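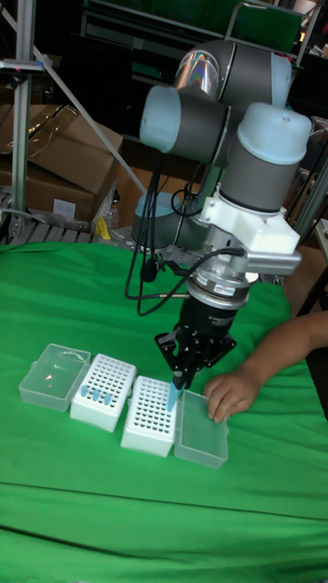
Tatik Water Testing, Flastdale
Frequently asked questions about private wells

Last updated Fri 24 April

My house has a well. Is anybody checking the water for me?

In most cases, no. The town of Flastdale looks after the public supply only. If your water comes from your own well, the owner of the house has to arrange the testing. This surprises many people who move here from the city. If you rent, please ask your landlord for the last report before you order a new test.

Which test should I choose?

We offer a basic test and an extended test. The basic test covers coliform bacteria, nitrate, pH and hardness. The extended test has all of this and also lead, arsenic, iron, manganese and copper. For a well that was never tested, or where the old papers are lost, we recommend the extended one. After this the basic test once a year is a good habit, and you can repeat the extended test after some years or when you notice a change in the taste or color.

What does it cost?

The basic test is $56 and the extended test is $70. The bottles are included in the price. Return postage is not included. You can pay by card at the counter or online when you order the kit. We do not take checks any more.

What is in the kit?

You will receive two bottles, a form, a cold pack and a box with a return label. The bottle with the blue lid is for bacteria. It is sterile and has a small amount of white powder on the bottom. Please do not rinse this powder out, it must stay there. It removes chlorine from the sample. The bottle with the white lid is for everything else.

Please put the cold pack in the freezer the evening before. We say this on the form also, but it is the thing that is forgotten most often.

How do I take the sample?

Choose a cold water faucet that you use every day, usually the kitchen one. Take off the aerator (the small screen at the end) if you can. A faucet with a swivel arm is not so good for the bacteria sample, so use the bathroom or the laundry room if you have a choice. Wash your hands. Let the cold water run for several minutes, then make the stream thin and fill the blue lid bottle up to the line. Do not touch the inside of the lid and do not put the lid down on the counter.

For lead it is different. Lead comes mostly from the pipes inside the house, so we want water that was standing overnight. If you have ordered the extended test, fill the white lid bottle first, in the morning, before anybody has used a faucet or flushed a toilet. Only then run the water and fill the other one.

Can I take the sample on Friday?

Better not. The bacteria sample has to be with us within one day, and over the weekend our counter is closed. A sample which arrives too old will still be tested for the other items, but for bacteria we must ask you for a new bottle. We send the new bottle free of charge the first time.

Should I sample before or after my filter?

It depends what you want to know. Before the filter tells you about the well, after the filter tells you about what you drink. If you can pay for one test only, and you have had the filter for a longer time, take it after the filter and write this on the form. Please write it really, there is a box for it. Without this information our advice can be wrong.

How long until I get my report?

The bacteria result is ready two days after the sample reaches us. The metals need more time, normally the full report is in your e-mail the following week. In November we close for a short period for the yearly maintenance and all reports are slower then. If we find E. coli, Soudabeh Moradi or Ju-won Sung from our office will call you the same day, so please give a telephone number that you answer.

The report says "total coliform present" but E. coli is absent. Can I drink the water?

Total coliform bacteria live in soil and on plants, and most of them do not make people sick. They show that something from the surface has found a way into the well. Until you know how, we advise to boil the drinking water, one full minute of strong boiling. Look at the well cap first. A cracked cap or a missing seal is a very common cause, also a well that sits lower than the ground around it. After the repair and disinfection, test again.

My nitrate is high. Will boiling help?

No, please do not boil it. The water goes away as steam and the nitrate stays, so the concentration becomes higher. For babies, use bottled water for the formula until you have a solution. Adults should ask their doctor if they are pregnant or have a health problem.

Do you sell filters or softeners?

We do not. We also do not receive anything from the companies that sell them. Kiran Srivastava can explain your report to you on the phone, what each number means and what kind of treatment exists for it, and with this you can ask for offers where you like.

Can somebody come and take the sample for me?

Yes, inside Flastdale and as far as the Mirzaei road. Write to Babak Shahbazi through the contact form and mention if there is a dog. For a house sale the bank often demands a sample taken by us and not by the owner, so ask them before you order the kit.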